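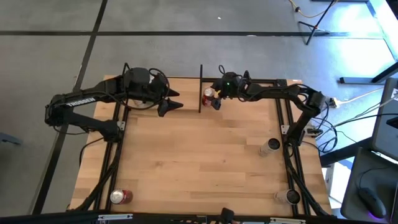 Nele Wouters had 20 children and 3 clocks with working hands. The rest of the clocks in the Usum box had lost theirs years ago, so she had made paper ones and fixed them on with split pins, and the paper ones slid down to half past six if you let go.

"What time does the bus leave Kiston?" she asked.

"Half past six," said Robel Fikre.

"Hold the hands, Robel."

He held them. It was quarter to nine. She wrote it on the board and asked how long the journey was if the bus got to Huston at twenty past.

Nahom Gudeta put his clock face down on the table. "It doesn't," he said.

"Doesn't what?"

"Get there at twenty past. My uncle drives it. It gets there at half past, because of the bridge."

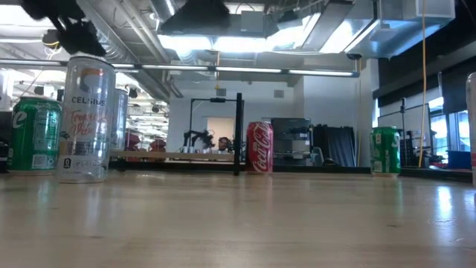 Nele looked at the worksheet. It said twenty past. She had printed it the night before and checked the answers twice.

"On this sheet there's no bridge," she said.

"Then how does it cross the river?"

Two of the girls at the back had already changed their clocks to half past. Robel let go of his to scratch his ear, and it went back to half past six.

She rubbed out the twenty — there was no point arguing about the river — and wrote half past. "Quarter to nine until half past nine. Count on in fives."

They counted on in fives. Nahom got there first and said forty-five without putting his hand up.

At playtime Berhanu Kassa came in for the kettle and read the board. "That's wrong," he said. "It's twenty past on the sheet."

"There's a bridge," said Nele.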